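Setting Up Your Listing in Cillent
Part 2: Check-in, keys and house notes

If you followed the first part of this guide, your apartment has a title, a set of photos and a nightly rate. Now we get to the bit I like best, which is telling guests how to get through the door! I run a few vacation rentals myself (two on Calmont Street and one out by the water at Mangate), and I wrote this section after making most of the mistakes in it.

Before you start, have these handy:
Your Cillent login
The street address, typed the way a taxi driver would want it
Your lockbox or door code
The Wi-Fi name and password

1. Open the Cillent dashboard and pick the property from the list on the left. If you only have one, it opens by itself.

2. Click Arrival, then Check-in Window. Set the earliest and latest times you're happy with. I use 2 in the afternoon until 10 at night, and anybody coming later gets the lockbox.

3. Under Arrival Method, choose Host Greets, Lockbox or Keypad. You can pick more than one. Guests see them in the order you picked them, so put your favorite first.

4. Type your directions in the big box. Start from the airport or the train station and go all the way to the front door. Mention the elevator, and which floor, and which way to turn when you get out of it. Mine used to say "second door along" and Raghavendra Pai, who stays with me every December, spent a good while trying his key in the neighbors' lock. It now says "the green door on your left."

Note: The box holds plenty of text, but guests on a phone only see the first few lines until they tap More. Put the address and the code instructions up top.

5. Click Save Draft. Don't publish yet, we still have the house notes to do.

CAUTION: Never type your door code into the directions box. Directions go out as soon as someone books, and they stay visible if the booking is canceled. Codes belong in the Private Code field, one screen over, and that field only unlocks on the day of arrival.

6. Go to Private Code and enter your code. Tick Change Reminder if you want a nudge after each checkout. I do want a nudge. I'd forget my own birthday.
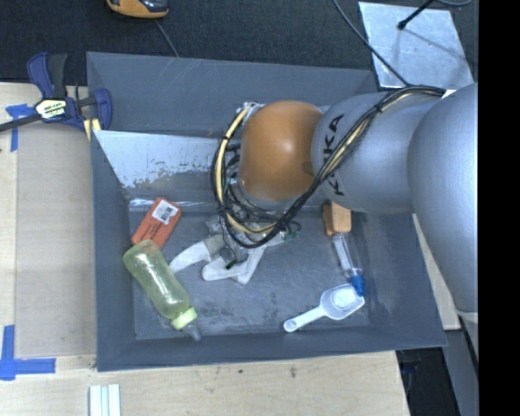 Page 14

7. Next comes House Notes. Cillent gives you six headings to start with (heating, hot water, trash, parking, noise, pets) and you can rename or delete any of them. Delete the ones you don't need. An empty heading still shows up on the guest's screen and it looks like you got bored halfway.

8. Fill in the heating and air conditioning notes. Say where the remote lives. If your AC has to be switched on at the wall first, say that too, in capital letters if you must.

9. For trash, give the collection days and tell people where the bins are. Busisiwe Nel, who cleans for me at Mangate, asked me to add a line about recycling, and the kitchen has been a happier place for it.

10. For parking, put in the height limit if there's a garage. A family with a roof box will thank you.

Note: House Notes can be translated. Click Languages at the bottom and tick the ones you want. The translations are pretty good for plain sentences and pretty awful for jokes, so I took my jokes out. Please read them over with a friend if you have one who speaks the language. Wellington Tavares went through my Portuguese ones and found I'd been inviting guests to wash themselves in the dishwasher.

11. Set your damage deposit under Money, then Deposit. I ask for $200 on the bigger apartment and nothing on the studio. Choose Hold if you want the card held and released, or Charge if you want the money taken and sent back later. Hold is a lot less work.

CAUTION: Changing the deposit does not change bookings you already have. Those guests keep the old amount, and you'll need to message them yourself if that's a problem.

12. Click Preview as Guest and read everything from top to bottom on your phone. It takes me around 6 minutes. Better still, hand the phone to someone who has never been to the place and ask them to tell you how they'd get in.

13. Happy? Click Publish. You'll see a green bar across the top, and your changes go live right away.

If the green bar doesn't appear, look for a field outlined in red. It's nearly always the phone number, which needs the country code in front of it. Fix that and click Publish again.

Part 3 covers calendars, minimum stays and blocking out the weeks you want to keep for yourself.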